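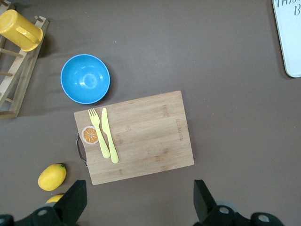
Ticket: Grasp planner picks fork and knife as a single object
Component: Wisari perception, segmentation node
Reported by: Juniper Dvorak
Assigned to: Renji Kubo
Opened: 2020-07-11
Status: Resolved, follow-up open

Summary

Since the update to the segmentation node, the planner returns one grasp for two objects when they lie close together and share a colour. It is repeatable on the kitchen set. With the yellow fork and knife side by side on the cutting board, the node gives one mask covering both, and the planner puts the grasp centre in the gap between the handles. The blue bowl is fine. The orange slice next to the fork gets its own mask, even though the fork handle lies partly over it, so overlap alone doesn't trigger the fault.

Expected: separate masks for fork and knife, each with its own grasp candidates.
Got: one mask labelled "knife", one candidate, width wider than either handle.

Steps to reproduce

Start the Wisari stack with the default wrist camera profile.
Move to the look-down pose and wait for the arm to settle.
Call the segment service once.
Call plan_grasp with target "fork".
The planner replies "no such target". Calling it with "knife" gives the bad grasp.

Log extract

[segment] depth valid, colour valid
[segment] merge pass: regions 3 and 4 joined (colour distance below limit)
[segment] label: knife
[planner] target fork: not found
[planner] target knife: candidate accepted, width check skipped

Comment, Renji Kubo

Can reproduce from the recorded data. The line to look at is the merge pass. It was added so that objects split by a highlight get joined up again, and it compares mean colour and the distance between edges. It doesn't look at whether there is background between the two regions. Two pale yellow handles on light wood will pass every time.

Could you try it with merge_regions set to false and tell me what happens to the bowl? That was the object it was written for.

Comment, Juniper Dvorak

Tried it. Fork and knife come out separately and both can be planned for. The bowl splits into two regions along the bright patch on the inside wall, as you suspected, and the planner then offers a grasp on the patch. So turning the merge off isn't something we can leave in place.

Also, the width check is being skipped and I don't think it should be. Even with the bad mask, that check ought to have thrown the candidate out.

Comment, Innes Rutherford

The skipped width check is a separate fault. The planner reads max_width from the gripper file, and the Tumley config still uses the old key name. When the key is missing the planner carries on without a limit and writes one line at debug level. I have changed it so that a missing key stops the node at start-up. Anyone on an old config will get an error after the next pull - rename the key and it goes away.

Comment, Renji Kubo

Fix for the merge pass is on branch merge-depth-test. Before joining two regions it now samples a strip between them. If the strip matches the colour of the surface underneath, the regions stay apart. For the bowl the strip is bowl-coloured on both sides of the highlight, so the join still happens.

I also raised the service timeout from 600 to 650 ms, as the extra sampling pushed a few calls over the old limit. The control loop doesn't wait on this service, so arm motion isn't affected.

Comment, Hatsue Oshima

Ran the branch against the stored recordings and then on the arm. Fork and knife are separate in both, and the bowl stays whole. "fork" is found as a target and the candidate sits on the handle. Width check is active with the corrected key.

One thing left over. The lemon that is mostly behind the left finger gets a thin mask from the part that shows, and the planner treats that sliver as a full object. It did this before the branch as well. The self-mask should be grown by a few pixels and anything touching it marked as partial.

Comment, Renji Kubo

Agreed, but please put that in its own ticket. Merging this one.

Resolution

Merge pass now tests the strip between regions. Missing max_width is a start-up error. Service timeout is 650 ms. Partial objects at the finger mask are moved to a new ticket, assigned to Hatsue Oshima.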